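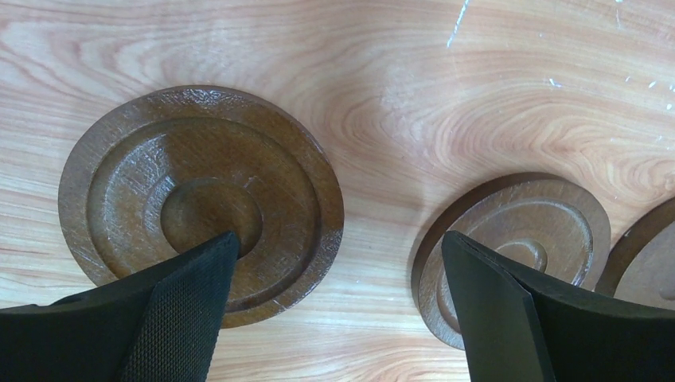 가구재료학 4주차 강의노트
목재의 결, 수분, 그리고 움직임
작성: Shim / 강의 게시판 업로드용. 급하게 정리함, 오타 있으면 댓글로

지난 시간 이어서. 침엽수/활엽수 구분은 끝냈고 오늘은 단면이랑 수분. 마감재는 시간 되면 뒤에 조금.

1. 세 단면

횡단면(마구리) – 줄기를 가로로 자른 면. 나이테가 동심원으로 나옴. 방사조직은 수에서 껍질 쪽으로 뻗는 선.
방사단면 – 수를 지나게 세로로 자른 면. 나이테가 나란한 직선. 흔히 말하는 곧은결.
접선단면 – 나이테에 접하게 세로로 자른 면. 산 모양, 타원 모양, 물결 모양. 무늬결.

시험에 나오는 건 결국 방사/접선 구별. 판재 앞면만 보지 말고 마구리를 같이 볼 것. 마구리에서 나이테가 판면과 거의 직각이면 곧은결, 누워 있으면 무늬결. 한 장 안에서도 가운데는 무늬결이고 양쪽 가장자리는 곧은결에 가까운 경우 많음. 이상한 거 아님, 통나무에서 넓게 켜면 원래 그렇게 나온다.

닫힌 타원 무늬는 왜 생기나? 질문 많이 받음. 나이테는 원기둥이라기보다 고깔을 겹쳐 놓은 모양이고 표면도 울퉁불퉁. 그 볼록한 부분을 평면으로 썰면 등고선처럼 고리가 남음. 지도 등고선 떠올리면 됨. 옹이 근처도 비슷한데 옹이는 섬유 방향 자체가 바뀌니까 대패질할 때 뜯김 주의.

무늬결: 수율 좋음, 폭 넓게 나옴, 대신 휨.
곧은결: 안정적, 마모 고름, 대신 비싸고 폭 좁음.

2. 수분

목재 속 물은 두 가지.
자유수 – 세포 안 빈 공간(내강)에 있는 물. 먼저 빠짐. 빠져도 치수는 거의 그대로, 무게만 줄어듬.
결합수 – 세포벽에 붙어 있는 물. 이게 빠지면 세포벽이 수축.

경계가 섬유포화점. 수업에서는 함수율 30%로 잡고 계산함. 수종마다 조금씩 다르지만 계산문제는 전부 이 값으로.

함수율 공식
함수율(%) = (건조 전 무게 − 전건 무게) ÷ 전건 무게 × 100

분모가 전건 무게임!! 젖은 무게로 나누는 사람 매년 나온다. 분모가 전건이라서 100% 넘는 값도 가능. 생재가 그런 경우 있음.

평형함수율: 주변 온도와 습도에 맞춰서 더 이상 변하지 않는 함수율. 난방 들어오는 겨울 실내는 낮고 장마철은 높음. 건조를 아무리 잘해도 다시 먹고 다시 뱉는다. "완전히 마른 나무니까 안 움직인다"는 말은 틀린 말.

3. 수축의 이방성

방향별 크기 순서
접선 > 방사 >> 섬유(길이)

접선 수축은 대략적인 암기용으로 방사의 2배. 수종별 값은 교재 부록 표 참고. 길이 방향은 실무에서 보통 무시. 단 압축이상재, 미성숙재는 길이 방향도 무시 못 함(이건 다음 주).

접선이 방사보다 크다 → 여기서 변형이 다 나옴.
- 너비굽음(cup): 무늬결 판이 마르면서 나무껍질 쪽 면이 오목해짐. 나이테가 펴지려는 방향이라고 외우면 쉬움.
- 마구리 갈라짐: 마구리가 먼저 마르니까. 제재하고 바로 마구리에 칠하는 이유.
- 원판 갈라짐: 통나무를 가로로 썬 원판은 둘레 쪽이 많이 줄고 반지름 쪽은 덜 줄어서 부채꼴로 쩍. 과제로 원판 쓰고 싶다는 조는 미리 상담할 것.
- 비틀림: 나선결 있는 판. 골라내는 수밖에 없음.

계산 예
폭 600 mm 무늬결 상판, 길이 1,000 mm. 계절 변화로 폭 방향이 2% 줄었다고 하면
600 × 0.02 = 12 mm
길이 방향은 0으로 봄. 12 mm면 나사로 꽉 잡아 놓은 프레임에서는 상판이 터지거나 프레임이 벌어짐. 그래서 8자 철물, 장공, 나무 클립. 마구리막이(breadboard end)를 전 폭으로 본드칠하면 안 되는 것도 같은 이유. 가운데만 고정하고 바깥 구멍은 길게.

문짝도 마찬가지. 알판은 홈에 끼우고 접착 안 함. 여름에 만들면 홈에 깊게 들어간 상태로, 겨울에 만들면 여유를 남기고. 알판은 조립 전에 먼저 착색해 둘 것, 안 그러면 줄어들었을 때 칠 안 된 띠가 보임.

4. 마감 (간단히)

침투형: 오일류. 표면에 막이 거의 없음. 부분 보수 쉬움, 물 자국 약함.
도막형: 바니시, 래커, 우레탄. 광택 조절 가능, 보호력 좋음. 긁히면 하얗게 보이고 부분 보수가 까다로움(도막 종류에 따라 다름. 래커는 다시 녹아 붙으니까 그나마 나음).

도막을 발라도 수분 교환은 느려질 뿐 멈추지 않음. 앞뒷면을 같은 횟수로 칠할 것. 윗면만 세 번 바르고 아랫면 안 바르면 양쪽 속도가 달라져서 휨. 과제 평가때 뒤집어 봅니다.

사포는 결 방향. 마구리는 한 단계 더 고운 것으로 올려야 색이 덜 진하게 먹음. 오일 묻은 헝겊은 뭉쳐서 버리지 말 것. 자연발화 함. 펴서 말리거나 물에 담가 뚜껑 있는 금속통에. 이건 점수 문제가 아니라 안전 문제라 걸리면 실습실 출입정지.

5. 실습 안내

재료는 Ponano 목재에서 일괄 구매. 개별 구매 하지 말 것(함수율 제각각이라 비교가 안 됨).
함수율계는 Skondasier 실습실 입구 서랍. 핀형이라 결 방향 맞춰서 찌르고, 마구리 근처 말고 판 안쪽에서 측정. 쓰고 나면 전원 끄기.
시편은 무늬결, 곧은결 하나씩. 폭, 두께, 무게 기록. 측정 위치는 연필로 표시해 둬야 다음번에 같은 자리에서 잼.
기록표는 Studamon에 양식 올려 둠. 파일명에 조 번호.

제출: 2021년 12월 28일, 수업 시작 전까지. 늦으면 감점. 표 + 그래프 + 변형 관찰 메모. 메모는 길게 쓸 필요 없고 어느 면이 오목해졌는지, 마구리 나이테 스케치랑 맞는지만.

6. 확인할 용어

섬유포화점 / 평형함수율 / 전건 무게 / 이방성 / 너비굽음 / 심재·변재 / 춘재·추재 / 방사조직

심재·변재는 오늘 못 했음. 짧게만: 안쪽 진한 부분이 심재, 바깥이 변재. 색 차이가 거의 안 나는 수종도 있으니 색만 보고 판단 금지. 변재는 양분이 남아 있어서 벌레, 균에 약함. 춘재는 세포벽 얇고 추재는 두껍고 치밀. 침엽수에서 추재 띠가 진하게 보이는 게 이것 때문.

다음 주: 이상재, 건조 결함, 합판과 집성재. 교재 해당 장 미리 읽어 올 것. 계산기 지참.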